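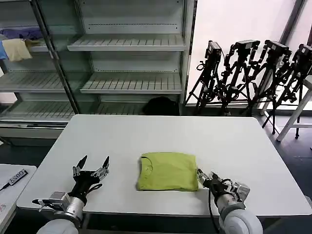
When somebody finds a thing in the street and brings it to the police, the police must write it down and keep it safe. This is called lost property. It can be a key, a phone, a bag or one glove. It can also be clothes, like a yellow-green T-shirt folded into a neat rectangle on a white table. The police officer gives each thing a number, so it does not get mixed up with the others.

Why do people bring things back?

In most places there is a rule about it. If you find something valuable, you may not simply keep it, even if you did not steal it. It still belongs to the person who lost it. In the town of Gaditz the police station receives up to 300 lost things in a year, and most of them are umbrellas and keys.

What happens next?

The police try to find the owner. A wallet is easy when there is a name inside. A T-shirt is more difficult! The owner must come and say how it looks: which colour, which size, where it was lost. In Gaditz the things wait for 40 days. After this time the finder can sometimes keep them, or they are sold and the money goes to the town. Money and passports have other rules.

What can you do?

If you find something, show it to a grown-up you know. Do not open a bag which is not yours. Remember the place where you found it, and the time too, for example half past three. The officer will ask you for both.

Last updated: October
12 comments
30 shares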